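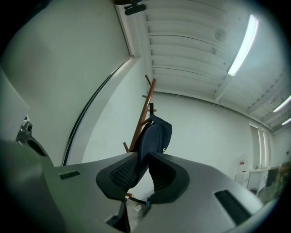 The rule book at Ellier runs to 402 clauses, and the one people quarrel over is the shortest: let go only when the load is resting on something. Skala wrote it in July, after a long argument over what "resting" means.

Soft goods are the trouble. A box sits where you put it – cloth has opinions. So the code now asks for 200 logged grasps per fabric item, with every bad one kept in. Trultum wanted the bad ones deleted. Trultum also wanted a shorter meeting.

Comments (2)

gridlock_pat
Clause 12 still contradicts clause 31.

Orbán shop floor
We stopped at 600 and went home.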